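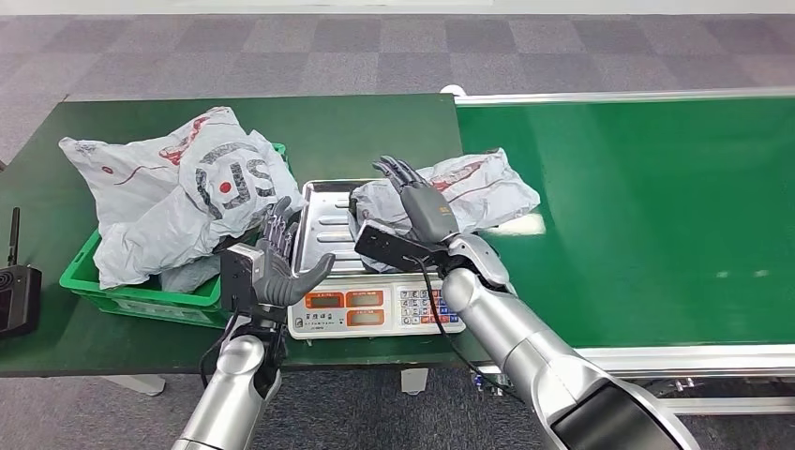
La dirección técnica de Jasora, distribuidora de cables y accesorios de carga con almacén en el polígono de Carrillo, recibió a esta publicación para exponer los criterios con los que selecciona los productos de su catálogo. La conversación se centró en los cables de carga rápida con conector USB-C, categoría que la empresa ha revisado por completo desde octubre. Según la dirección, el peso de un cable es un primer indicio de la cantidad de conductor que contiene, y se comprueba con una balanza digital de bandeja de acero inoxidable antes de practicar medición eléctrica alguna. «Dos cables de la misma longitud y con la misma cubierta no deberían arrojar pesos muy distintos. Cuando ocurre, pedimos explicaciones al fabricante», señaló la persona responsable del departamento.

El catálogo vigente reúne 383 referencias, de las cuales 214 corresponden a cables y el resto a adaptadores, cargadores de pared y soportes. La entidad reconoce que la cifra es elevada para una empresa de su dimensión y que parte de las referencias se mantiene por compromisos con clientes antiguos. «Hay talleres y centros educativos que siguen solicitando conectores que ya no figuran en ningún teléfono nuevo. Mientras exista demanda, entendemos que debemos atenderla», indicó.

Preguntada por las reclamaciones más habituales, la dirección señaló la rotura del cable junto al conector. La serie Protton, que la empresa comercializa con marca propia, incorpora en ese punto un refuerzo flexible más largo que el de la serie anterior, denominada Proto. El cambio obligó a modificar el embalaje y retrasó la entrega a varios comercios. «Asumimos ese retraso. El refuerzo anterior cumplía la especificación, pero en la práctica los usuarios doblan el cable siempre por el mismo sitio, sobre todo si utilizan el teléfono mientras se carga», explicó.

En cuanto a la velocidad de carga, la dirección lamentó que buena parte de los compradores atribuya al cable prestaciones que dependen también del cargador y del propio dispositivo. Los envases de Protton indican desde este año la potencia máxima admitida en la cara frontal, y en el reverso se advierte de que el resultado depende del conjunto. «Recibimos devoluciones de cables en perfecto estado. El cliente los conecta a un cargador antiguo, de poca potencia, y concluye que el producto no funciona», afirmó la persona responsable, que anunció además una hoja informativa destinada a los puntos de venta.

La longitud fue otro de los asuntos tratados. Jasora ofrece la serie en versiones de uno y 2 metros. La segunda es la preferida por quienes cargan el teléfono desde el asiento trasero del vehículo o desde una toma situada detrás de un mueble. La empresa descartó una versión de tres metros tras analizar la caída de tensión en los prototipos. «Para mantener las prestaciones habría que aumentar la sección del conductor, y el cable resultante era rígido y costoso. No consideramos oportuno ponerlo a la venta», precisó.

La cubierta trenzada, muy solicitada por los comercios, suscita en la dirección una opinión más reservada. El trenzado resiste bien el roce, si bien retiene suciedad y tiende a deshilacharse cuando se corta. Por ese motivo, la serie conserva una cubierta lisa en la mayoría de sus modelos y limita la trenzada a los de uso doméstico.

Respecto de la garantía, la empresa sustituye los cables defectuosos previa presentación del justificante de compra, y dispone de un plazo interno de 20 días para resolver cada expediente. Quedan excluidos los daños por aplastamiento y los cortes. Los cables retirados se separan en el almacén de Carrillo y se entregan a un gestor autorizado de residuos electrónicos.

La dirección confirmó, por último, que estudia suprimir el cable de los envases de sus cargadores de pared y venderlo por separado. La decisión no está tomada y dependerá de las consultas abiertas con los distribuidores, algunos de los cuales han manifestado su desacuerdo por escrito. «Hay compradores que ya tienen varios cables en casa y otros que esperan encontrarlo en la caja. Debemos escuchar a ambos antes de modificar el surtido», concluyó.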